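13/07/2022
By Lụa Tiêu and Salvador Pinheiro

Small rooms, big furniture: how students at Meireles House use their bedrooms

Final report, housing module. Supervisor: Aliki Triantafyllou

Why we did it

Most of our year live in halls or in shared houses, and most of them moan about storage. Floor space gets all the attention when a room is advertised but what you can do with a room depends on where the bed goes and how much of the wall is left. We wanted to find out if people at Meireles House had moved their furniture since moving in, and if it helped.

What we did

Short survey, paper and online. 155 replies. Then 14 room visits with a tape measure and a floor plan. Visits took longer than planned as two people forgot and one had moved out. Horácio did the drawings, Salvador did the survey, Lụa did the visits and most of the typing.

We asked every person the same things: where is the bed, where do you work, where do clothes go, what would you get rid of first. The last one got the longest answers.
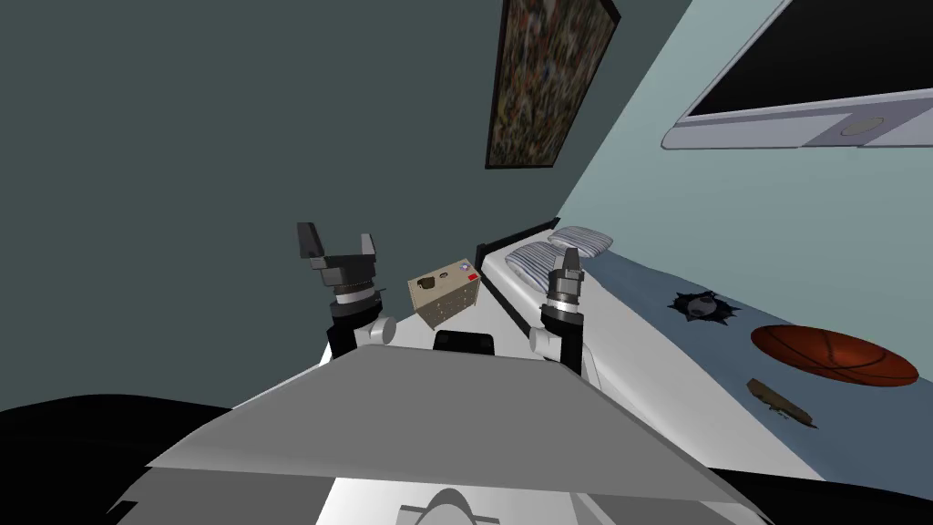
Fig. 1. Bedroom, with the white edge of the bed.

Beds

The bed decides everything. In the older block the radiator is under the window, so people don't want the bed there, so it ends up on the long wall, so the desk goes in the corner by the door. Once that happens the door only opens part way. Several people told us they had stopped noticing this untill we measured it.

Newer block is better. Radiator is behind the door and the window wall is free. People there had tried more layouts and kept changing them. One had moved the bed four times since November and was planning a fifth.

Under-bed storage: liked by nearly everyone who had it. Main complaint was dust. Second was having to kneel down to get at anything, which matters if your back is bad or the room is narrow. The Batow lift-up base came up a lot as a thing people wanted but the landlord does not allow own beds.

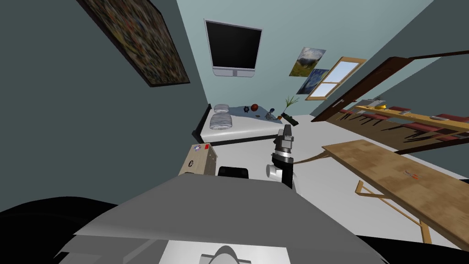

Page last changed: Wednesday, 16:40

Clothes

We expected wardrobes to be the big problem. They weren't really. People hang very little. Jumpers, jeans, gym stuff all go in drawers or on the chair. The chair was mentioned so often we should have made it a survey option.

Drawers were a different story. Deep ones get filled and then nothing at the bottom is ever worn. Wide ones stick when pulled from one side. Rooms with a low wide chest used the top as a second desk, a shelf, a make-up table, or a place to eat. Rooms with a tall narrow one just piled things on it.

Tanveer Awan from the housing office gave us the order list for the last refit, 611 items, and chests were the cheapest large thing on it. Replacing them would cost less than we had guessed. He did say delivery up the stairs is the hard part.
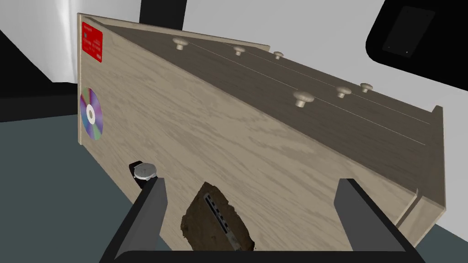

Is a wide chest better than a tall one in a small room?
It depends on the wall. If there is a free stretch under a window, go wide and use the top, otherwise go tall.

What we would change

Ask about light, we forgot. Visit in the evening as well. Draw the door swing on every plan, we only did it on the last 13 replies that came with a sketch and it was the most useful line on the page.

Related reports
Desine: shared kitchens and who cleans them
Noise between floors in the Dreltent building
Bike storage survey, part two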